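Resources > Equipment Reviews > Soft Goods > Plush Sets

Woner Soft Shapes Collection: Review for Member Toy Libraries

The Woner Soft Shapes Collection is a boxed set of 18 small plush toys supplied to toy libraries, waiting rooms and early childhood programs. The Nandonholm Toy Lending Service purchased two sets in March and placed them in general circulation at its Prastton branch. This review was prepared by Houshang Amini, collections officer, for member libraries considering the same purchase.

Scope

The review covers handling, laundering, labeling and storage. It does not address compliance testing, for which members should consult the paperwork packed with each set. The Prastton branch recorded 3,463 item loans across all categories during the review period, and the plush sets accounted for nearly 50 of them.

Range and Appearance

The collection mixes animals with simple objects, and the pieces have little in common beyond their scale. Staff regarded this as a strength. Families borrowing a single toy were able to choose something distinct, and children had no difficulty telling one piece from another in a shared bin. The orange ring and the lavender and white bird with the pink crest were requested by name more often than any others. Both have a full, rounded shape that small hands can grip without help.

The leopard-print piece was less successful. It is softer than the rest and does not hold a shape when set down, and several borrowers returned it believing that the filling had shifted. The supplier has confirmed that the piece is made this way.
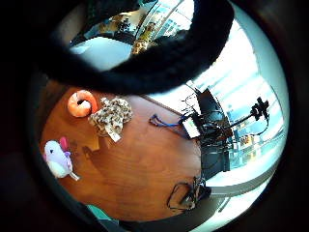

Laundering

All pieces were machine washed in mesh bags on a gentle cycle and dried flat. Colors remained stable. The ring took the longest to dry and should not be returned to the shelf on the same day. Members with limited drying space may wish to schedule it separately. Surface cleaning with a damp cloth was adequate between short loans.

Labeling and Storage

Barcode labels do not adhere to the fabric. The branch used sewn tape instead, supplied by Dissanayake, and lost no labels during the period. The original carton is too shallow for repeated use — a lidded bin is advised.

Recommendation

The collection is recommended for general lending, with reservations concerning the leopard-print piece and the carton. Replacement pieces may be ordered individually through Woner, and members should ask for the current price list before ordering a second full set.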